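Subject: Re: [hall-laundry] Shirts for the Sunday table -- folding, again

Hi all

Quick one before I have to go and collect the van. Replying to Graça's message, bits of it quoted underneath so you don't have to go digging.

Graça Carvalho wrote:

> Dear everyone,
>
> I have been through the bags that came over from Stekesville and I'm
> afraid a good half of the T-shirts will have to be done again. They
> have been folded in three or four different ways, so the piles lean
> and then they fall over, and on the table it looks like a jumble.
> People walk past a jumble.
>
> Could we please agree on ONE way of folding and write it down? I don't
> mind which. My mother did sleeves in first, then in half, then in half
> again, and that has always worked for me, but I know the Hiswood lot
> fold lengthways before anything else and they are faster than I am.
>
> Also: which things get ironed? I found a T-shirt with a pressed
> crease down each sleeve like a pair of office trousers. Somebody spent
> time on that and it sold for 50p.
>
> Also also: there are no labels left in the tin.
>
> Graça

Right. In order.

Folding. Yes to one way, and I vote for Graça's mother's. The lengthways-first way is quicker, granted, I timed myself on both and got through a bag noticeably sooner the Hiswood way. But the necks go wonky. You end up with one shoulder tucked under and the collar pointing at the wall, and then whoever is on the table tugs it straight and the whole thing comes undone. So, sleeves first. If Hiswood want to carry on their way for the jumpers, fine by me, jumpers don't care.

Most of the trouble is before the fold anyway. People start folding when the shirt isn't flat yet. Lay it down, get hold of the hem end and pull it straight, then go up to the neck and smooth that out, then the sleeves. The neck is where it always bunches. Do that last and you just push the bunching down into the body and get a ridge across the chest which shows through whatever you do afterwards.

The other thing is the line left over from the last time it was folded. You'll see it on nearly everything out of the bags. Ignore it. Don't fold along it just because it's there, it's hardly ever in the middle. Smooth it with your hand and fold where you want to fold.
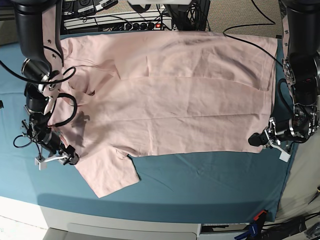 Pink T-shirt on the teal cover. Hem end is fine, neck wants smoothing, old fold line across the middle.

So with one like that I'd go to the neck end first, get those few soft folds out, then see to the corner of the sleeve, then bring the sleeves in. Ten seconds. Then in half, then in half again, neck showing. Not hem showing. I know some of you prefer the hem because it makes a neater edge to the pile but people look at the neck to see if it's round or V, and if they can't see it they unfold the shirt. Which they then do not fold back, do they.

The cover. Please leave it on the table. I know it's a pain to stretch over and one or two of you would sooner have the bare top, but things slide about on the bare top and you chase a sleeve all over the place. It wants to be pulled tight. If it's gone loose you are smoothing the cover as well as the shirt and getting nowhere. There's a second one in the Arruda box if the first one needs a wash -- ask me, don't go through the box, it is packed in an order only I understand.

Pale colours. Keep them together please and do them first while hands are clean. That dusty pink shows every thumb mark and so do the creams. Dark ones after. If you've been handling the cardboard, wash your hands before you touch anything pale, the cardboard is filthy and you don't notice until it's on the shoulder of something.

Ironing. Shirts with buttons, yes. Linen, yes if you can face it. T-shirts, no. Not ever, not even the nice ones. A hand over it on a flat table is enough and they'll be creased again by the time they've been through the car anyway. Whoever did the sleeves, beautiful work, please stop. Graça is right about the time.

Labels. I've ordered 313, don't ask, that's how the pack comes once they've thrown in the spare sheet. Should be here by Sunday. Until then write the size on a bit of masking tape and put it on the hem, INSIDE, not on the front. It took the fluff off a navy one last month and left a sort of clean square. Size only, no prices, prices go on the card at the front of the pile.

Sizes while I'm at it. If the label in the neck is gone or washed blank, don't guess by holding it up against yourself, we're all different and that's how a child's age 12 ended up in adult medium. Measure flat, armpit to armpit, double it, and use the chart on the cupboard door. Anything that comes out under the smallest number on the chart goes in the children's bag. The tape measure is on the hook. It was on the hook when I left, at any rate.

Piles. Ten to a pile, no more. I know it looks mean on a big table but they topple after that, and the one people want is always at the bottom. All necks facing the same way, the same way being towards the customer. Same colour family if you can manage it, I'm not going to come round and check.

What doesn't go on the table:
- anything with a hole you can get a finger in
- anything stiff under the arms
- school logos (these go in the Zikar bag, they get passed on to the school)
- anything that still smells after airing. Be strict. One of them does for the whole pile

Those go in the rag sack by the back door, apart from the school things. The rag sack was collected last week and we had 42 kilos, which is our best yet and says something about what people put in the donation bin. Buttons off before they go in the sack please, there's a jar.

Time on Sunday, doors at 10 as ever, so folding from half eight if you can bear it. If three of us come early we can redo the Stekesville bags there and then and I won't have to have them in my hallway any longer. I can bring the flask. Someone else bring milk, I brought it the last two times and one of those was the good milk.

I'll write the folding out on a card and pin it up over the table, short version:

flat -- hem straight -- neck smooth -- sleeves in -- half -- half -- neck showing

If anyone has strong feelings about which sleeve goes first, keep them to yourselves, I haven't got room on the card.

Graça, could you reply just to say whether the big bag with the blue string has been gone through or not? I moved it on to the chair and now I can't remember if that was the done chair or the not done chair. And have you got the key to the cupboard, or have I. I've looked in my coat.

Sorry for typos, doing this standing up. Van's at two.

M.

PS coat hangers, we have enough. We have more than enouhg. Please don't bring any more hangers.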